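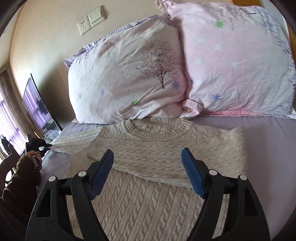 Chapter 4
Who Gets Counted, and Who Does the Counting

I lost my first argument about immigration policy over a bowl of soup. I was twenty-three and very sure of myself, and I had a number ready. The number was 4000, the count of new arrivals in Bustamante County the year before, and I said it the way you put down a winning card. My aunt's neighbor, Covadonga Sarmiento, who had spent most of her working life behind the counter at the county records office, put down her spoon and asked me, "Arrivals of what?"

I didn't know! I had read it in a flyer. It could have been people who crossed a border, or people who moved in from the next state over, or people who filled out a certain form (and some people fill out that form twice). I had been walking around for a month with a number in my pocket and no idea what it was a number of.

So this chapter is about that question. We spent Chapter 3 on how a bill moves through a legislature, and I know a few of you found the conference stage a slog. Sorry about that. This one has more shouting in it. We're going to look at how political arguments about migration get built, what they're made of, and why two people can look at the same town and come away with opposite stories, both told in perfectly good faith. Sometimes it's bad faith too, and we'll get to that in the second half.

4.1 The town of Sornby

We'll use one town for most of the chapter so you don't have to keep learning new places. Sornby sits at the north end of the county, on the river. When I first drove up there in January the main employer was Steradier, a plant that packed frozen vegetables, and it had just added a night shift. The night shift needed 300 workers. The town didn't have them, or it didn't have them at that wage, and those are two very different sentences. Please underline them, because half of the fight in Sornby was really a fight over which one was true.

The workers came anyway, from all over. Some had work visas tied to the plant, some were citizens from three counties south, some had asylum cases pending, and some had no legal status at all. The local paper called the whole group "the newcomers." One council candidate called them "the invasion," and his opponent called them "our new neighbors." Look at what each label does. The first one is lazy, the second wants you scared, and the third wants you to feel a little guilty if you have any doubts. None of them tells you who had which papers, and you can't talk sensibly about law or wages or school budgets until you know that.

I sat in on a lot of meetings that winter. The one I remember best ran until nearly midnight, and the item on the agenda was a bus stop. It was supposed to be about a bus stop, anyway. The route would have linked Onach, the trailer park where many of the night crew lived, to the plant gate. A man stood up and said the school had taken in 1000 extra kids. The school had 122 new students that fall, in all grades, from everywhere, and the superintendent said so. The man said, well, it felt like a thousand. People laughed, but I wrote it down, and I've thought about it ever since. His daughter's class had gone from comfortable to crowded. He was wrong about the figure and he was right that something had changed in a room he cared about. A politician who only corrects him loses his vote, and a politician who repeats his number is lying to him.

Keep that man in mind when you get to the party platforms in 4.3.

4.2 Three words we need before going on

A refugee is a person who has left their country because of persecution, or a well-founded fear of it, and whose claim has been recognized. An asylum seeker is a person asking for that kind of protection who is still waiting for an answer. A migrant is a person who has moved to live somewhere else, for any reason at all. It's the widest of the three and the one most often used to blur the other two.

My colleague Olaia Goicoechea makes her students go through a week of speeches and circle every one of these words, then write in the margin what they think the speaker meant by it. I've borrowed the exercise for the end of this section. Do it in pencil. You'll change your mind on several of them, and I still do.

Start with the two council speeches printed on the next page. Read them both out loud if you can stand it, and read the one you expect to dislike first.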